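4.2 Do kitchens follow their own labels?

Earlier work takes a menu marked "vegan" at its word. We are less sure. Katona and Illés sent 485 questionnaires to restaurant kitchens and got replies from people who, one suspects, already kept separate pans. Their claim that mix-ups are rare rests on what chefs chose to admit.

Our own visits to 13 kitchens, Lehtinen among them, give little comfort. In 4 of them the same ladle went from meat stock to vegetable soup — in full view of the observer. Whether training would change this is an open question, and the Stirex course notes offer no evidence that it does.

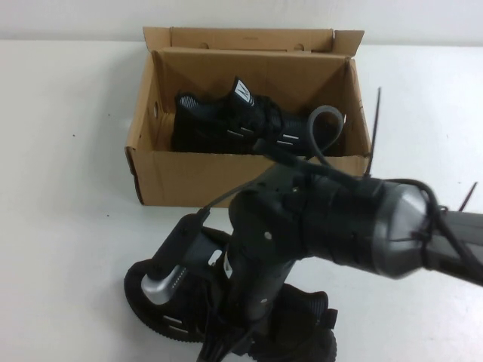
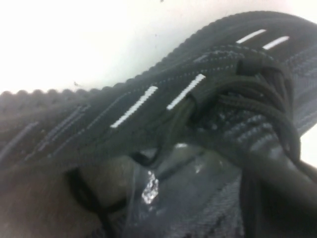
Figure 3. Open cardboard box on a white tabletop (first picture); dark knit shoe with white stripes, close up (second picture).

Reading time: 4 min

Wanigasekara objects that visits alter behaviour. Perhaps, but we would then expect cleaner habits than usual, and the true figure could only be worse.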